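Grasp planner keeps picking the far side of the lid, then the descent stops early
Asked in Motion Planning & Perception, October 2025
Tags: grasp-planning, depth, point-cloud, collision-checking
Viewed 3,394 times

Hi all, long-time reader, first time I've been stuck enough to post. I'm trying to get our arm to open a domed plastic container from above. The perception side is Irska (stock segmentation, I only changed the crop box), planning is Netus, and there's a thin layer of my own Python between the two that turns a mask plus depth into a list of grasp candidates.

With a plain cardboard box it all behaves. I get a nice fat cluster of candidates along the rim, the planner takes the top one, the arm goes there, fine. With the domed container I get a pile of candidates that are plainly wrong. A lot of them float in mid-air a couple of centimeters off the surface, and some are INSIDE the thing. The planner then picks one, does the approach, and stops short on the descent with "goal state in collision". No contact, no force reading, it simply refuses to go any lower.

Stuff I tried before posting: re-did the hand-eye calibration (didn't change much), bumped the outlier filter way up (this ate half the rim, so no), and turned off collision checking for the last bit of the descent, which I then turned back on very quickly because I like my gripper.
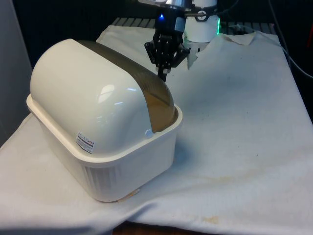
My candidate generator is pretty simple, so I'll paste the idea and spare you the code. It takes the object mask, back-projects the depth, fits normals, throws away anything steeper than a threshold and ranks what's left by height and distance to the edge. I've been staring at the cloud and I think two different things are going on. The white part of the dome has holes wherever the overhead lights bounce off it, and the smoky brown panel that wraps over the top gives me depth that looks like it belongs to the inside of the container. My ranking likes high points near an edge, so the boundary between the panel and the white plastic looks wonderful to it even though it's a smooth curve with nothing to grab. What I really want is for it to go for the little white tab at the right-hand end where the dome meets the rim, but that's tiny in the cloud and gets filtered out most of the time.

So, questions I guess: is there a sane way in Irska to mark part of an object as "don't believe this depth", and is the collision stop a separate bug or the same one? I'm on the April release if that matters.

Answer 1 (accepted)

I'd say same root cause for the bad candidates, separate cause for the stop. Let me take them one at a time, because I lost a good chunk of my spring to the first one.

Tinted see-through plastic is miserable for depth. Depending on the angle, the sensor gets a return from the panel, from whatever is behind it, or a mush of the two, and the mush is where your mid-air points come from. Filtering won't save you. The wrong points are often dense and tidy enough to pass any outlier test you'd want to run on the good ones.

What worked for me was splitting the mask. Train or prompt a second class just for the panel, then drop ALL depth inside it before you fit normals. Grow that mask by 4 pixels first so the boundary goes too, since that's the bit your ranking is in love with. In Irska there's an ignore mask input on the cloud builder node. It's easy to miss because it's off in the default graph and the docs page for it is two lines long.

Then fill the gap with a shape. You've got a half-cylinder with rounded ends, near enough, so fit one to the white points you trust and use the fitted surface for collision. The glare holes get covered by the same fit and you can stop worrying about them.

For the tab, please don't try to find it in the cloud! Find it in the color image and intersect the ray with your fitted shape. White on white isn't fun, but it sticks out a bit, and you only need to search a short strip where the dome meets the tub at that end. I'd keep the arm up out of the way while you look, too. In your picture the finger is already hanging over the lid near the panel, and anything you grab at that point has a finger in it.

Now the stop. Netus checks the goal against the occupancy map, and by default the map keeps old voxels until a fresh ray clears them. Your fake mid-air points go in and then hang around, so the descent runs into a ghost. Clear the map when you accept a new cloud and see if the message goes away. If it doesn't, look at whether your cloth is in there as well. Mine was wrinkled like yours and every fold was an obstacle with padding on it. I set the padding to 2 mm for the support surface only and left everything else alone.

Comment from asker: the ignore mask!! I had scrolled past that node so many times. Floaters are gone. Clearing the map got me past the stop on most tries, and I'll do the shape fit next. Still fighting with the tab detector.

Comment: did you need to retrain for the panel class or was prompting enough?

Comment from asker: prompting, though it sometimes grabs the dark linkage on the gripper too, so I mask the robot out first using joint positions.

Answer 2

Have you thought about matte spray? We used it on shiny parts at Prornham and depth got a lot better. Doesn't do anything for the software side but it's quick.

Comment: won't help if the real containers can't be sprayed

Comment: true, I meant for testing

Answer 3

Adding to the accepted one, as I can't comment yet. If you're on the April release, check that the ignore mask and the depth image are the same resolution. Mine weren't, and it didn't warn me, it just applied the mask shifted over, so I was throwing away good rim and keeping the bad panel. Took me 2 evenings to spot. The Shiferaw plugin has a cloud viewer that overlays the mask on the points and it's obvious once you open it. Or dump one cloud to a file and color it by mask value, same thing with more typing.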